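Automation at the Wado packing works

The Wado packing works is a plant that sorts, wraps and boxes small household goods for mail-order sellers. It is operated by Clivow, a contract packing company, and is known mainly for the change from hand packing to robot cells on its main floor. The cells run on control software called Pusex.

Background

Before automation, all packing at Wado was done at long benches. A packer took an item from a tray, checked it for damage, wrapped it and placed it in a carton. The plant employed 100 people over two shifts and handled 4000 parcels on a normal day. Sore wrists and shoulders were the most common complaint in the plant's health log, and turnover was highest on the evening shift.

Clivow first tried a single cell on the wrapping line. It was stopped after a few weeks when it kept dropping glazed items, and the bench was put back. A second trial used a different arm and slower approach speeds. It was kept, and more cells followed.

Operation

Each cell has one arm with a two-finger gripper. The arm takes an item from the infeed tray and sets it in an open carton. Closing, taping and labeling are done on a separate line. Items that are soft, very thin or oddly shaped still go to the hand benches, which were reduced in number but never removed.

New motions are prepared in simulation before they are loaded onto a cell. The operator sets the approach, the width of the grip and the point of release, then runs the motion against virtual furniture and objects. A motion is released to the floor after 1000 simulated runs, of which no more than 90 may end in a missed grip.
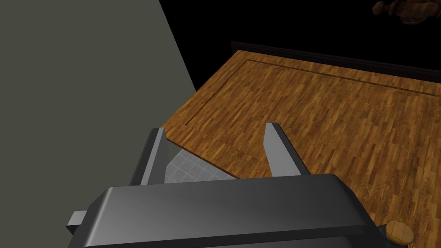
Most of this work is done by former packers. They were chosen for their knowledge of how goods behave when handled, and received training from the Khumalo training center in the same town. Some packers who applied were turned down after a reading and screen test, which caused a dispute. The test was later replaced by a trial period.

Effects on staff

No one was laid off during the first stage, but positions left open by retirement were not filled. Cell operators are paid at a higher grade than bench packers. Lifting and repeated wrist movements have gone down, while complaints of eye strain and boredom have gone up. Bench packers have also reported that their work is harder than before, as the easy items now go to the cells.

Breaks were once taken by bench, with everyone stopping together. Operators now take them in turn so that the cells can keep running. A shared break at 10 a.m. was brought back at the request of the morning shift.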